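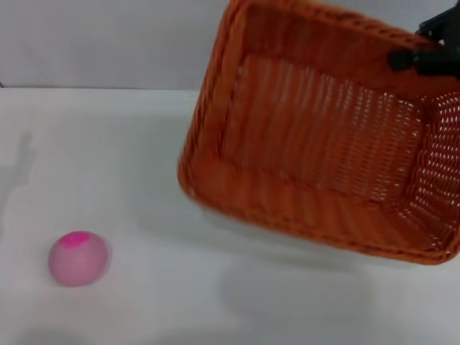
Went to a search meetup at the Skerkley office last night. The talk I came for was "How we cut our query times." The talk I got was "How we bought more servers." Good slides, though.

Second speaker was from Baysal. They moved 674 indexes to a new cluster over a Saturday and were back up by dinner. She didn't say which day's dinner and I didn't have the heart to ask.

Best number of the night: 3497 synonyms in their product search file, 70 of them for "couch." Someone had mapped "sofa" to "settee" and "settee" to "bench," and for a year people shopping for a sofa were shown park furniture. Sales of park furniture were up.

Q&A was the usual. One question, four comments, and a man who wanted to talk about regex.

Then a demo of Clenditz, the log viewer, on venue wifi – brave. We watched a spinner for a while. Speaker said it's normally faster. It's always normally faster.

Food was flatbread, gone by 6:40. Doors were at 6:30.

Next one is in March at Brorninari, topic is relevance tuning. I've already signed up. The signup page has a search box and it can't find the event.

If anyone has the Baysal slides, please send them. I took a picture of every one and got the back of the same head each time.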